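Inicio | Reseñas | Talleres | Contacto

Kit de montaje Tinov para celda de agarre

El manual promete dejar la celda lista en 20 minutos. A mí me llevó 40, y eso con la mesa ya despejada. La cámara de muñeca trae un soporte que se afloja; de cerca, el esmalte de una taza le sale borroso.

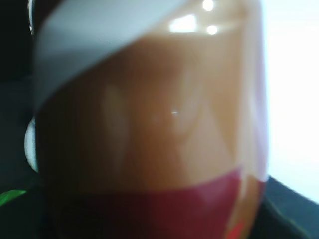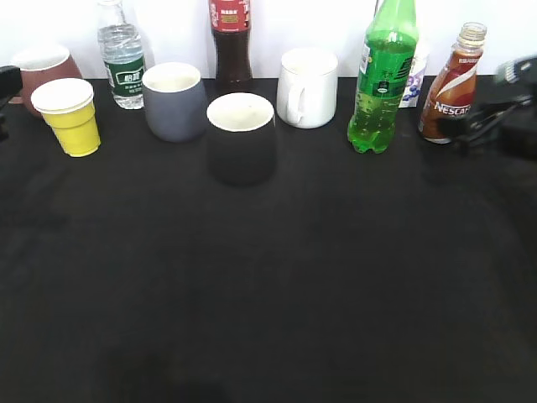 Halima Biwott defiende el paño negro; yo desconfío, porque un vaso negro casi se pierde en él. La guía de calibración es floja. Por 401 euros esperaba algo mejor.

Última actualización: 22/12/2018
© Trodton | Volver arriba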